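Otorari Community Help > Teleoperation and demos

Wrist view is useless while I'm recording by remote, how do you all judge distance?
Asked by zalville_kit, 17 June 2019

Hi everyone! I'm recording pen demos in the simulator, driving the arms by hand with the controller, and I keep messing up the approach. From the outside view I feel like a pro. Then I switch to the wrist view and I can't tell if I'm an inch off the thing or a foot. I've got 33 demos saved so far and I'd say half of them have this ugly little wobble right before the fingers close. My policy has of course learned the wobble beautifully.

Two grabs from the wrist side, one over bare floor and one with the pen:
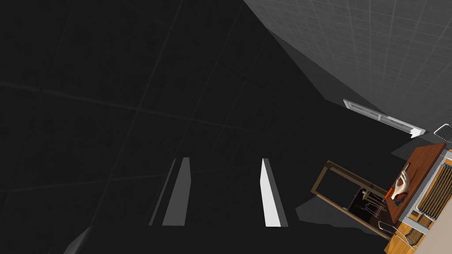
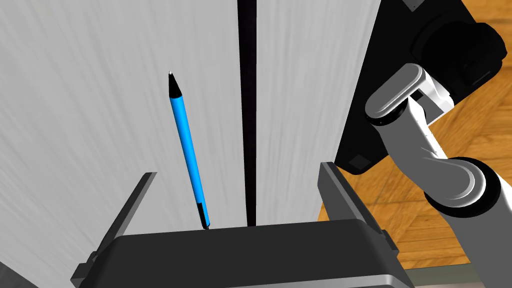
Wrist views from my sim room, fingers open in both

Do I turn the speed down? Add another view? Start over? I really don't want to start over.

2 answers

Byung-chul Choo
Marked as helpful (7)

Don't start over! I had the same wobble in April and it was almost all me staring at one window. Keep the outside view big and the wrist view small next to it, do the long travel on the big one, then stop dead before you look at the small one. A full stop, hands still, count of two. Then creep in with the translation scale turned way down.

For distance, pick something on the gripper and watch it against whatever is behind. In your pen picture you've got that black seam between the two white panels, so use it! Slide the wrist sideways a tiny bit and see how fast the pen moves against the seam compared to the fingers. The pen is also nearer the left finger than the right one there, so I'd center up before closing or it's going to get shoved over. Over that plain gray floor you have a lot less to go on (the grid lines are pretty faint), so I'd lean on the outside view for that part.

As for the 33, replay them and trim the pauses, keep the ones where the wobble is small, and toss the rest. I ended up throwing out more than I wanted to and the policy got better anyway.

stastent_ko

just get more demos. we had 2583 and you couldn't see the wobble anymore lol. also check your controller isn't drifting, mine was

Comment from zalville_kit: ok the full stop thing helps SO much, thank you. Controller seems fine, I left it on the desk and the arm stayed put. Is there a hotkey for the scale or do you go into the menu every time?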